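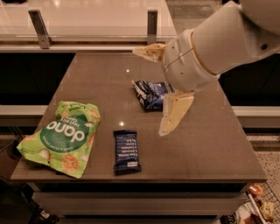 # Table Rings, Sticky Patches and the Cures People Swear By

Every household page has a list of miracle cures for wooden tabletops. Mayonnaise. Toothpaste. Cigar ash, if you go back far enough. I have tried most of them on a maple side table I bought for this kind of abuse, and on one dining table I should have left alone. Here is what I would do again and what I wouldn't.

## White rings

A white ring is moisture in the finish. It often fades if you leave it alone for a few days, and I suspect that explains most of the mayonnaise stories. Someone smears it on, goes to bed, and gives the sandwich spread all the credit.

I put mayonnaise on one ring and nothing on the ring next to it. Two mornings later they looked the same, except that one of them smelled like a deli.

What did make a difference was low heat:

1. Wipe the spot and let it dry.
2. Lay a clean cotton dish towel over it, folded once. No printed designs.
3. Set an iron to its lowest setting, steam off, tank empty.
4. Press for five seconds, lift, and look.
5. Stop as soon as the ring starts to go. Let the wood cool before you try again.

Don't try this on shellac, which softens with heat, or on anything you'd cry over. If you don't know what the finish is, put a drop of rubbing alcohol somewhere hidden, underneath the apron for example. Shellac gets tacky in a minute or so. Lacquer can soften too, so a tacky spot only tells you to keep the iron away.

## Black rings

These have gone through the finish and into the wood. No paste from the refrigerator will help. You are looking at stripping, oxalic acid and refinishing, or a bowl of fruit placed on top. I went with the bowl.

## Toothpaste

It's an abrasive. It "removes" marks by sanding down the finish around them, so a glossy table ends up with a dull thumbprint the size of a silver dollar. Montserrat Ocampo wrote in to say that it worked fine on hers, and I believe her, but hers is a satin finish and you'd never see the damage. On gloss, skip it.

## Sticky patches

Soda, syrup, whatever was inside the candy wrapper. Sugar dissolves in warm water, so begin with warm water. A damp cloth laid flat for a couple of minutes does more than ten minutes of scrubbing with a dry one. Wring it hard first – you want it damp, and a puddle will get you a white ring and send you back to the top of this page.

Grease from chips is different and needs a drop of dish soap. After that, a second cloth with plain water, then a dry one. People leave out the plain water and then complain that the table collects dust.

If the whole top feels tacky even when it's clean, the trouble is usually old polish. Layers of it. Mineral spirits on a rag will take off wax and oil without hurting most cured finishes. Open a window, and hang the rag flat outside to dry before you throw it away.

## Sprays and creams

I paid $23 for a can of Celtia furniture cream after reading that it "feeds" the wood. Wood under varnish can't eat anything. The cream made the table shiny until the next morning, and by the end of the week it showed every fingerprint in the house. Pomura's version smells better and did the same thing.

For regular cleaning I use a microfiber cloth, barely damp. I've done that since August and the table looks as good as it ever has under the cream.

Paste wax is the one product I'd keep. Once a year, very thin, buffed off well. It won't fix anything, but spills bead up and you get longer to find a towel.

## Walnuts on scratches

Rubbing a scratch with a walnut does darken it. It's oil going into bare wood. It works on small light scratches in dark tables and wears off in a few weeks. A felt touch-up marker costs less than a bag of walnuts where I shop, and lasts longer. Go one shade lighter than you think you need, since you can always add more.

## Coasters

Cork is fine. Felt-backed stone is fine until the felt gets wet, then it's a sponge sitting on your finish. Unglazed ceramic sweats through on a humid day, whatever the box says. I had a set of four marked "fully absorbent" and all four left rings.

Todor Nikolaidis asked about glass tops. They do protect the wood, but put small clear bumpers under the corners so that air can move. A spill that creeps under flat glass will stay there until you lift it, and a big sheet is a two-person job.

I haven't tested petroleum jelly yet. The maple table has one good corner left.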